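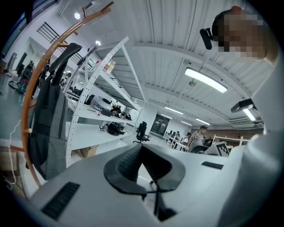 How can a robot learn to hang up a bag if no one has programmed the motion? It copies people who do the same task many times with a gripper held in the hand, and a model learns from those recordings which movement should follow what the camera sees.

July 22, 2023
By Rafia Minhas

The method is simple to explain and slow to get right. Inese Paulauskas started the Porklow project with the idea that a robot arm is the most expensive part of teaching a robot, and that for most of the teaching one can leave it out. A person takes the gripper by its handle, does the job, and puts it down again. The path of the gripper is calculated later from the video.

"With an arm, I was happy if we had 70 good recordings in a day," Paulauskas told me. "With the tool in the hand we make 200, and my shoulders know it."

The first results, in June, were not so good. The model had learned from very clean recordings, all made by one careful person, and it failed when a strap was twisted or a bag was hanging a little lower than usual. Farzana Paracha, who trains the models, asked her colleagues to work less perfectly. They missed the peg and tried again, they came from the left side, they changed the height of their hands. Paracha kept these corrections in the training data, where before she would have deleted them.

After this change the robot put the bag on the peg in 8 of 9 trials. In the one failure the strap slipped from the fingers on the way up, and the arm continued to the peg with nothing in it — a mistake that a person would notice immediately. The model has no sense of touch, and Paracha thinks that more video alone will not solve this.

Edileuza Medeiros, an engineer at Drolmont who has read the team's report, is more careful. She would like to see the same test in a building where no recording was made. Nine trials are few, she says, and one room teaches its own habits, such as where the light comes from and how high the pegs are.

Paulauskas agrees with most of it. The next recordings will be made in homes in Nistska, with jackets and umbrellas added to the bags.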